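Book descriptions: which page count and binding go in the record?

I am cataloging a small lot of humor and show business memoirs for a used book listing. One title, a Skimetti paperback, is listed as 466 pages by the distributor feed. The last numbered page in my copy is 452. The cover says "paperback," the feed says "softback," and the seller template wants one value. Is my copy a different edition, and which binding term should I enter?

skimlot

Probably the same edition. Check the ISBN on the copyright page against the one on the back cover. If both match the feed, you have the same product and the difference is in how the pages were counted.

Distributor feeds often give total extent, which includes roman-numbered front matter. Memoirs tend to have a long foreword, so 14 extra pages is normal. Add your roman numerals to 452. A photo insert on glossy stock is usually unnumbered and may or may not be in the total.

For binding, "paperback" and "softback" mean the same thing in trade listings. Enter "paperback." If the template has a separate field for trade or mass market, measure the height and use that.

wallix_records

Just use whatever the feed says. I have listed over 500 and never had one sent back.

deskcopy

I would not copy the feed without checking. Scanlon reissued several comedy memoirs with a new afterword and kept the old blurb, so the description text tells you nothing about the edition. Look at these instead:

- the number line on the copyright page, where the lowest digit is the printing
- any statement such as "with a new afterword"
- the price and barcode on the back 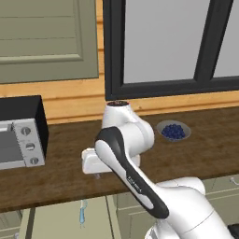
If the number line goes down to 2, you have a second printing, and that belongs in the notes field. It does not need a new record. A changed ISBN does. Book club copies are a separate case: they may have no price on the cover, and the Mumthorpe ones I have handled were on thinner paper.

Keep the blurb under 200 words and take out the review quotes. Buyers search on author, title and format.

mumfolio

Comments

skimlot: Front matter is xiv pages, so that gives 466. Thank you.

deskcopy: So the feed was right.

wallix_records: In this case, yes. Put "xiv, 452 p." in the notes if there is room.

paperlot: Does the same apply to audiobook tie-in editions?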